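Student Projects | Food & Community
April | by Mireille Harb

Where Does the Fruit Go? A Project Report on Snack Waste at Rundstead

When I started this project I thought it would be a small thing, a couple of afternoons with a clipboard, and I have to admit it grew on me until my roommate asked me to please talk about something besides pears at dinner. My question was simple enough: how much of the fresh fruit put out in our dining hall gets eaten, and how much gets thrown away?

Rundstead serves up to 2,000 meals on a busy day, and fruit is offered at every one of them. For 3 weeks I stood near the dish return after lunch and wrote down every whole or half-eaten piece that came back on a tray. The kitchen was very kind about it and even found me a stool. By the end I had recorded 1,505 pieces, mostly apples, with pears close behind and bananas a long way back.

I also handed out a short survey and got 46 replies, which is fewer than I hoped for, but people wrote such long and thoughtful answers! Many said they took an apple out of habit, or meant to carry it to class and then forgot. Several said the pears were too hard. My grandmother in Latden keeps hers in a paper bag for days before she lets anyone touch them, so I had some sympathy there.

My adviser, Norbert Hrnčiar, suggested I look at how the fruit was set out as well as what kind it was. For the last week the kitchen let me move the fruit from the start of the line to a spot by the exit, in shallow trays at elbow height.

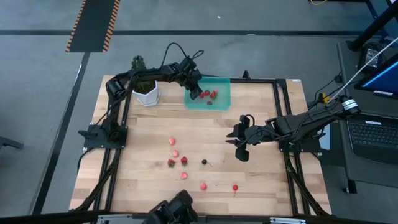 Fewer pieces came back that week, though I want to be careful, as it was also the week before exams and the hall was quieter than usual. I would love to see someone repeat it in the fall, with a longer trial and with the pears ripened first. The kitchen has decided to keep the exit table until summer, and my tally sheets are in the project binder for anyone who wants them.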